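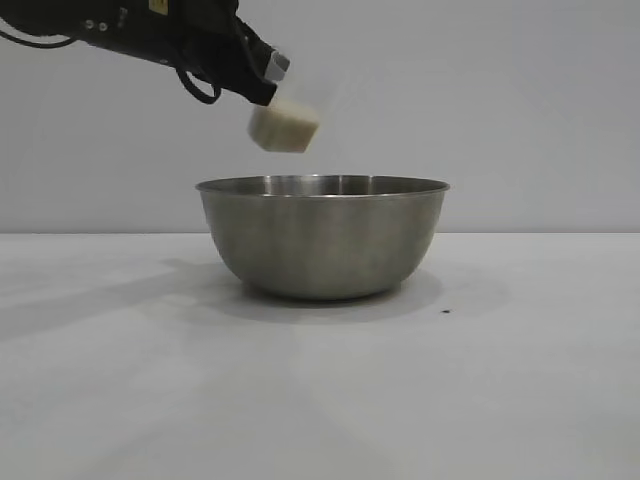 The Tullorton community kitchen will open its mixing room to the public on Thursday evenings from November, center manager Pei-shan Yip said.

Sessions run for two hours and cover basic measuring and mixing. Each place gets a steel bowl and a white tabletop to work on, and dry ingredients are tipped in by the cup. 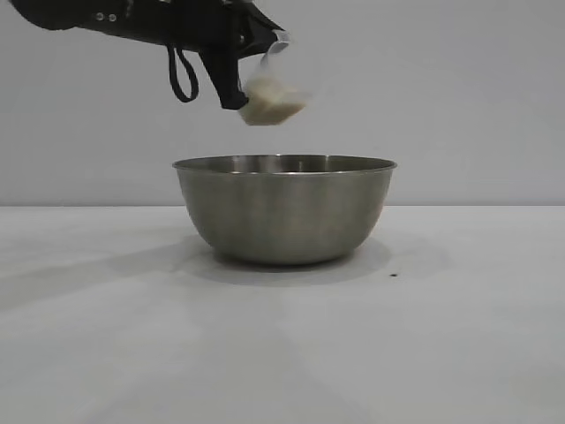 Places are limited to 64 over the season and cost $4 a session - aprons are included. Tyson Wong will teach the first course.

The kitchen raised $1,480 for new bowls and shelving over the summer. Sign-up is at the front desk.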